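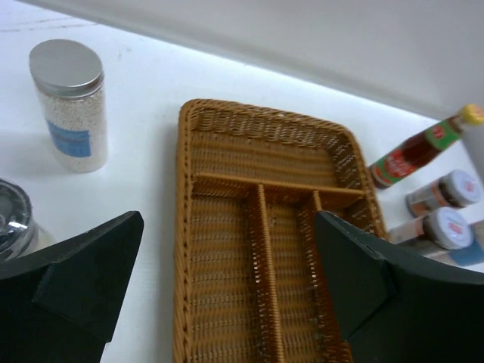 Turnelach T-24 finger kit — matte black, one pair

Fits both arms of the Zoltgate tabletop cell. Ships with 3 spare screws, hex key, shim strip. Order code 156.

Swapping: power off, park arms, old fingers out, new ones in. Hand tight first, then torque. Re-home before you run anything.
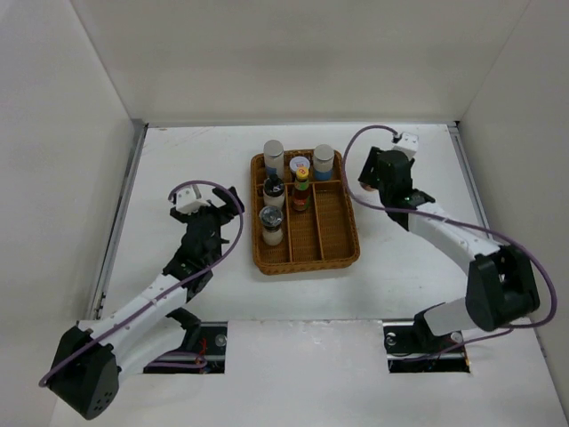
Check the cable loop after every swap. Jog the wrist both ways, slow, full travel. The purple cable off each camera module needs to keep its wide loop round the big black joint — if it pulls tight anywhere, re-clip it and jog agian. Takes 15 minutes for both arms. 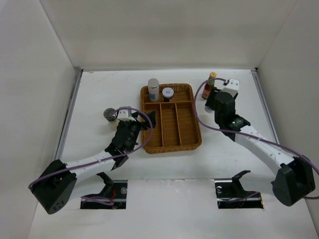
Tray sorting layout, both arms fitted.

Base bolts: check monthly. Wipe fingers with a dry cloth, no solvent. Worn tips arent covered by warranty.

Stock back in December. Questions — ask for Védis Skov at Alent, parts desk.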